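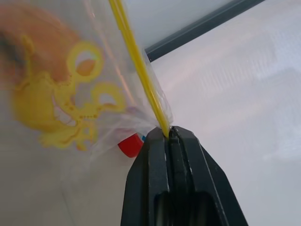
21 Jul 2021. Third round on the desiccant question for the Saromport cores. Weights from the first two rounds do not agree with each other, and the spread is larger than the balance can account for. Sample 3373 gained mass in storage both times, by different amounts. The storage bags are the part I trust least. A clear plastic bag of this sort wrinkles into small creases wherever the film is pinched, and if a crease runs into the closure it leaves a channel that a thumb run along the outside will not find. From now on, no handling of the bag within a finger's width of the closure once it is shut.

Setup as before. Oven-dried material from the Quiambao split, ground and passed through the 2000 micron sieve, then cooled in the desiccator with the lid greased. Transfer to tared bags at the bench next to the balance, not across the room as in round one. Indicator gel in a paper sachet, one per bag, all from the same tin. Rasa Kalniņš pointed out that the tin had been left open over a weekend in July and that the gel should be regenerated before use. Done overnight in the small oven. Color came back fully except for a few beads at the bottom, which I picked out and threw away.

Bags are split into 3 groups:
A – single bag, air pressed out by hand, sachet inside
B – double bag, sachet between inner and outer
C – glass jar with screw lid, sachet inside, as reference

Group B is Rasa's idea. Her reasoning is that fines stick to the sachet paper and get lost when it is lifted out for weighing, which would show up as a mass loss and partly hide the uptake. Plausible. Round two had a single bag that appeared to lose mass and I wrote it off as a reading error. Should not have.

Balance notes. Zero drifted after the Lorker pump came on in the next bay. Moved the balance to the stone slab and closed the draft shield between readings. Drift stopped. Static is still a problem with film bags: reading creeps for a while after the bag is set down, then settles. Grounding the pan helped a little. Let each bag sit 2 minutes before writing anything down.

Humidity log is from the Istier unit on the shelf above the sink, which is a poor place for it. Moved to the storage cabinet, middle shelf. The old readings stay in the file but should not be compared with the new ones.

Open items:
– blank bags, empty, carried through the full procedure. Missing from rounds one and two
– check whether the jar lids have the foam liner or the waxed one. Foam takes up water
– ask Quiambao for the original field moisture on 3373, the label is smudged
– order sachet paper

Next weighing tomorrow morning before the pump is switched on.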